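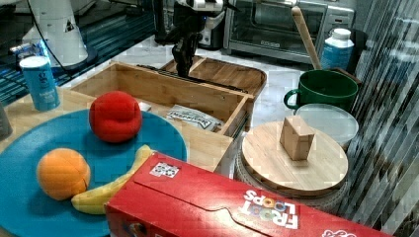
The counter setup for the clutter runs.

Hi all, quick catch-up on where the Talta grant work stands as of 04/02/2022. The short version is that we're a bit behind on analysis and nicely ahead on data, which I'll take! We now have 2944 grasp attempts logged on the cluttered kitchen counter, each one with overhead, side and wrist views lined up in time.

You'll remember we wanted to know whether the wrist view alone could pick a grasp point on soft packaging. 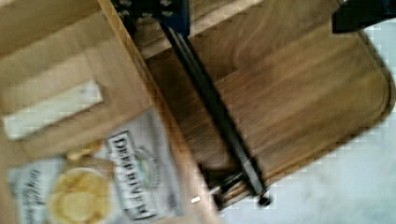 So we trained two versions of the Fledeo policy, one on the wrist view only and one on all the views together, and gave each of them 800 test trials. The wrist-only one does fine until the arm moves fast (blur is still our biggest headache), and then it starts guessing. The combined one came out 17 points better on bags, so that's the one we're keeping.

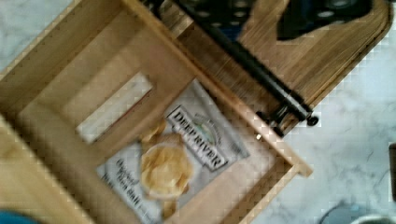

Chip bag in the open wooden box, wrist view.

Bags are hard because the creases shift every time you touch them, and the policy seems to latch onto printing when it should be looking at shape. I'd like to spend the next 30 days on plain and unfamiliar packaging before we touch anything else. 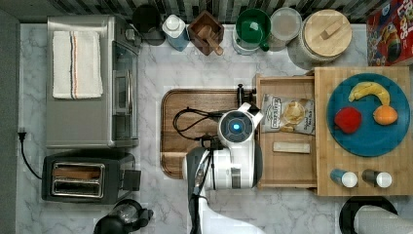 Botond Orbán thinks that's too narrow, and would go for hard items and bags mixed in the same run, with the plain packaging pushed back to July. Fair point, and we could split the arm time between the two. Let me know which you'd like in the budget and I'll redo the schedule.

Imanow Manipulation Group | Contact the project office | Back to top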